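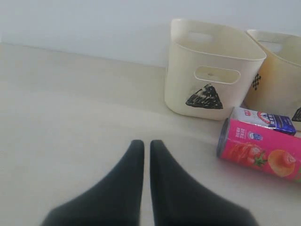

2019-07-06, sorting bench

Back on the baskets today. I've been putting off writing up the marker scheme, mostly because I kept changing my mind about it, but the Gillies order is used up and I want this down on paper before I start cutting labels for the next lot.

So: cream plastic baskets, the kind with the oval handle holes, and a shape drawn straight on the front in black marker. Triangle, square, circle. I went with shapes over letters because the letters we tried in February were a pain (a scribbled D looks an awful lot like an O when you're in a hurry) and because I can draw a triangle freehand without ruining a basket. They're not pretty! I filled them in with plain back-and-forth scribbling and left it at that. For the Travham shelf we'll want something neater, probably a cut stencil, but for working out the order of things on the bench this is plenty.

Where the shape goes took me longer than it should have. I wanted it up high at first, and of course that's where the handle hole is, so it went underneath. I'm happy with it there. The hole makes a kind of window, too, and I hadn't thought about that when I picked these baskets. If something bulky and bright is inside you get a little patch of its color through the front.

Things I noticed about the baskets themselves, for whoever reorders:

The rim is thick and rolled and comfortable to grab. Keep that.

They pick up smudges very easily. I wiped a couple down with plain water and then with the bench spray, and the spray did better, but keep it well away from the marker.

The part number on the Gillies invoice ends in 724. There's a near-identical one in the catalog that doesn't have the holes, so please read the whole line before you click.

They stand fine side by side against the wall. I like them up on the table much more than on the floor, my back especially.

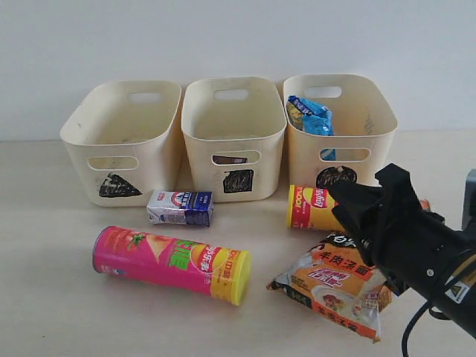
Then the groceries. I wanted a mix of shapes for the sort and I'm still fussing over it. The chip canisters are the awkward ones. They're long and they roll, and stood upright they make a basket feel tippy to me, so I'd like to try them lying down along the long side. The pink tomato one is the taller of the two and the Lay's one is shorter, so whatever rule we settle on has to work for both. Drink cartons are easy, they go anywhere. Snack packets are easy too, except they puff up and hog the space, and once one is in you can't see what's underneath it.

My draft rule, open to argument:

Triangle: drinks
Square: canisters
Circle: bags and packets

I did think about sorting by use-by date, which is how the Savance pantry sheet has it, but then every basket ends up with a bit of everything and you're digging. By type feels friendlier. We can put the oldest at the front inside each basket and get most of the benefit anyway.

Budget note while I remember: the Paretmont line has 1,126 left on it for shelving and containers, and I'd like to put 41 of that toward another stack of these plus a fresh box of markers. The ones in the drawer are drying out and I went over the circle more times than I care to admit.

Still to do:

3 more baskets to mark up, blank for now
try canisters flat in the square one
find the stencil card (last seen under the paper cutter?)
ask whether Travham wants lids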